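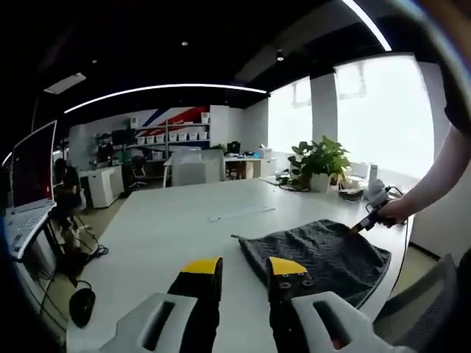 Clasard towel folding set: data card and notes

Maintainer: Fraser Kinnear
Status: usable with care, see Known problems
Last revised: January

Summary

Clasard is a set of 1000 towel manipulation episodes recorded with hand-held grippers. There is no robot arm in the training data. A person holds the gripper, does the task, and the wrist view plus the estimated gripper path become the demonstration. Policies trained on it are then run on an arm with matching fingers.

The claim usually attached to this kind of data is that you can skip teleoperation and lose nothing. We do not think our results show that. They show something narrower, and this card tries to say how narrow.

What is in an episode

Wide-angle video from the gripper
Gripper pose, estimated after the fact
Finger opening width
A start and end marker
A free text note, often blank

Two-handed episodes have all of this for each hand, with the clocks lined up in post. Treat the alignment as good enough for folding and not good enough for anything where one hand reacts quickly to the other.

Tasks

Flatten: towel starts rumpled, ends flat on the table.
Half fold: towel starts flat, ends folded once.
Fold and place: half fold, then carry the towel to a marked spot.

All three were recorded indoors on tabletops, mostly white ones. If your table is dark or patterned, you are outside the data and should expect to find that out quickly.

Collection

Operators got a short written sheet and a few practice runs that were thrown away. They were told to move at a normal pace and not to correct a bad grasp more than once. Most of them ignored the second part. We kept those episodes, and they make up a good share of what looks like recovery behavior in the trained policies. Whether a policy has learned to recover or has learned to fumble in a human way is a question we can't answer from this set.

The rooms were not cleared or dressed. Other people, furniture, cables and windows show up in the wide view. We used to describe this as natural variety in the paper draft. I took the sentence out. A few rooms seen over and over are a few rooms, and a network with enough capacity can learn them by heart.

Pose estimation

Poses come from the Coltent pipeline, which tracks features in the gripper video and fuses them with inertial data. It does well when there is plenty of texture in view. It does badly when the view is filled with blank tabletop, which happens at the moment of grasp, exactly where you want it to be right. Bright windows make this worse.

Episodes where tracking was lost completely were dropped. Episodes where it drifted and came back were not, and the drift is not labeled. You can catch the worst of it by comparing the gripper height at first contact with the table height estimated from the rest of the session. A script for this is in tools/check_height.py. It flags too much, so look before you delete.

Results, such as they are

We trained the same diffusion policy with 3 random seeds and tested each one on the Fleleck arm. The short version:

Flatten works most of the time on towels like the ones in training.
Half fold works when the towel starts close to square with the table and falls apart when it doesn't.
Fold and place is not reliable. The demo clip on the project page is a real run. It is also the best run.

The gap between the best and worst seed was larger than the gap between our method and the teleoperation baseline. I would not rank the two on that evidence, and I would be wary of any paper that does with a similar number of seeds. The baseline was also collected by people who had never used the teleop rig before, which flatters the hand-held data.

Success was judged by the person running the trial. We had a second person score a portion of the videos without knowing which policy was which. They agreed on clear failures and disagreed a lot on what counts as flat. Scoring sheets are in eval/ so you can argue with them yourself.

Known problems

1. Speed. Humans move faster than the arm is allowed to. We slow playback by a factor of 2 at deployment. Cloth does not slow down with it, so any step that relies on a flick or a swing is lost.

2. Force. None is recorded. Pressing on a towel and hovering just over it can look nearly the same in the pose log.

3. Finger wear. Pads were replaced partway through collection. We did not write down when.

4. Held-out split. The split is by episode, so train and test share rooms and towels. Use the by-room split in splits/room.txt if you want a number that means something. It will be lower.

5. Left-handed operators are few. Mirroring the data helped one seed and hurt the others.

Things we have not tested

Wet towels, towels hanging off a table edge, clothing of any kind, other grippers. The Teshome group has asked about using the set to pretrain for shirts. They are welcome to try, but nothing in this card supports it.

Use

Install the requirements, unpack the archive into data/, then run python tools/index.py before anything else. The loader will fail without an index and the error message is not helpful. Two-handed episodes need the flag --bimanual or the second hand is silently skipped.

If you report numbers, please say which split you used, how many seeds you ran and who scored the trials. Failed replications can go in the issue tracker with the rest.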